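Chapter 7

Cut flowers: from the field to the vase

In this chapter you will study:
– how flowers are grown and harvested for cutting
– what happens inside a stem once it has been cut
– how the cold chain slows ageing
– how mixed bouquets are put together and priced

Before you start, you should be familiar with the work on transpiration in Chapter 3 and on plant hormones in Chapter 5.

7.1 A crop that is sold alive

Most crops are finished with growing by the time they reach the customer. Wheat has been dried and milled, and potatoes are resting in a dormant state. Cut flowers are different. A rose in a shop is still taking up water, still using up its stored sugars and, if it was cut at the right stage, still opening. The grower, the wholesaler and the florist are all handling living tissue that has lost its roots.

This has a large effect on how the trade is organised. A box of stems held for a week in a warm shed cannot be sold at full price, and in many cases cannot be sold at all. Growers therefore talk about vase life, meaning the number of days a flower stays attractive once it is standing in water in the customer's home. Vase life depends on the species and variety, on the weather before cutting, and on the treatment given at every stage between the field and the shop.

Red roses remain one of the best-known cut flowers, and are often sold on their own. They are also used in mixed bunches, where they supply weight and strong colour beside lighter, daisy-shaped flowers and plenty of foliage.
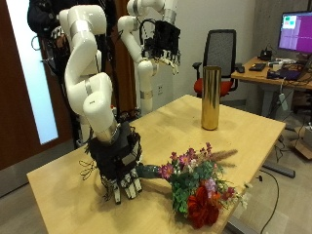
Figure 7.1 A mixed bouquet with deep red roses, pink and magenta daisy-type flowers and green foliage.

7.2 Where flowers are grown

Cut flowers are produced in heated glasshouses, in unheated tunnels and in open fields. The choice depends on climate, fuel costs and distance from the market. Glasshouses give the grower close control over temperature and day length, but they are expensive to build and to heat. Growers at high altitude near the equator have steady light all year and cool nights, which suit roses well. Their main cost is transport.

We shall use two farms as case studies in this chapter. Tilahun is a highland rose farm with 32 hectares under plastic. It cuts every day of the year and sends its stems by air. Gurkitz is a small field grower that sells annuals and perennials to shops within an hour's drive. Its season opens in May and closes with the first hard frost. It has over 500 metres of raised beds, sown in succession so that there is always something ready to cut.

The two farms face different problems. Tilahun must protect its flowers over a long journey with several changes of vehicle. Gurkitz has hardly any journey to worry about, but a single wet week can spoil the petals of everything in bloom.

7.3 When to cut

The right stage for cutting varies from one kind of flower to another. Roses are cut in bud, when the outer petals have begun to loosen. If they are cut too tight they may never open, and the neck may bend. Cosmos is usually cut just as the petals start to unfold, as open flowers are easily bruised in the bucket. Zinnias and most dahlias must be cut almost fully open, for they develop very little afterwards.

Time of day matters too. Early morning is the usual choice. The stems are full of water and the air is cool, so wilting is slow. Cutting in the early evening is also possible, and the stems then contain more stored sugar after a day of photosynthesis. Midday is avoided wherever the work can be arranged differently.

Tools should be sharp and clean. A blunt blade crushes the xylem vessels, and a dirty one carries bacteria from stem to stem. Leaves that would sit below the water line are stripped off before the stems go into the bucket.

7.4 Records and grading

After cutting, stems are sorted by length, straightness and bud size, then tied in bunches of a fixed number. Each batch is entered in a log so that any complaint can be traced back to a bed and a day. Table 7.1, at the end of the chapter, is taken from the packing log kept at Tradel, a wholesale packhouse, for 7 September 2024. It lists 3,055 rose stems received, of which 1,270 were graded as long.

Long stems fetch more, although length has little to do with vase life. Short stems are often the better choice for mixed bouquets, where the lower part of the stem would be trimmed away in any case. Briveo, a bouquet maker supplied by Tradel, buys mainly short and medium grades for this purpose.

Activity 7A

Take six stems of the same variety, cut to equal length. Stand two in plain water, two in water with flower food, and leave two out of water for three hours before placing them in plain water. Keep all six in the same room, away from direct sun and ripening fruit. Record the width of each flower daily and note when the petals begin to droop or fall.

Key terms

Vase life – the time a cut flower stays attractive in water.
Cold chain – the unbroken series of cool stores and vehicles between grower and shop.
Conditioning – standing freshly cut stems in clean water, in a cool place, before they are packed.
Senescence – the natural ageing and death of plant tissue.

The next section looks at how water moves through a cut stem, and at the ways in which that movement can be blocked.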